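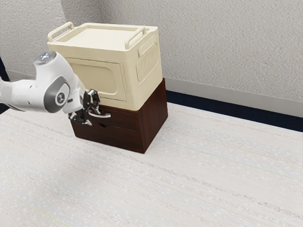

Simulated drawer task: the gripper closed on the pull of the upper drawer, with the drawer still shut.

Progress Report to the Zoturis Fund
Reloncombe Robotics Center, Household Manipulation Project
Submitted 2025-09-23

Summary

The Center held its public open day during the reporting period, as required under the second part of the grant agreement. Attendance reached 321, against a target of 200 set in the original proposal. Spending on the event remained within the approved budget line. Work on the simulated kitchen and storage tasks continued in parallel, and one deliverable has been moved to January.

The open day

Visitors were received in two sessions, morning and afternoon, in the main hall of the Figueiredo Building. Each group heard a short introduction to the project and then moved to the demonstration stations, where staff ran the simulated arm on large screens and answered questions. Printed guides were provided in English and Spanish. We ordered 300 copies and the supply ran out during the afternoon session; the remaining visitors were directed to the online version.

The drawer station drew the longest lines. In this task the arm must take hold of a slim curved handle on a small wooden drawer unit while a plastic storage box rests on top of the unit. The handle leaves little room for error in the angle of approach, and the box limits the paths available to the arm from above. Staff explained both points to visitors and showed how a change in the starting position affects the grasp.

A separate session was held for teachers and for representatives of Makent, our hardware partner. Discussion centered on how the simulated tasks could be used in high school courses without access to a physical arm. Several teachers asked for shorter exercises that would fit a single class period, and we have begun to prepare these. 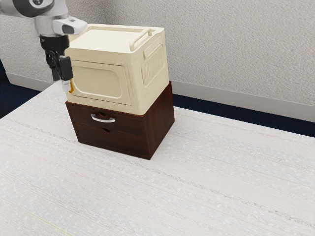

Can a school use the simulated tasks without buying a robot arm?

The exercises are designed to run on an ordinary classroom computer, and no physical arm is needed for any of them.

Visitor feedback

Feedback forms were returned by 208 visitors. Most comments were favorable, and the question period was mentioned often. The main criticism concerned sound: at busy times the speakers at neighboring stations could be heard over one another. Some visitors also asked for more seating. For the next event we plan to leave a wider space between stations and to reserve a quiet area for groups with young children.

Changes to the work plan

The written comparison of grasp strategies was due at the end of this period. Preparation for the open day took more staff time than planned, and the comparison will now be delivered in January. The change has no effect on the total cost of the project — staff hours will be moved between existing tasks.

Next steps

In the coming period the Center will complete the classroom exercises, send them to the participating teachers for review, and revise the visitor guide. A second, smaller demonstration at the Makent site is under discussion. The Fund will receive the proposed program and budget for approval before any commitment is made.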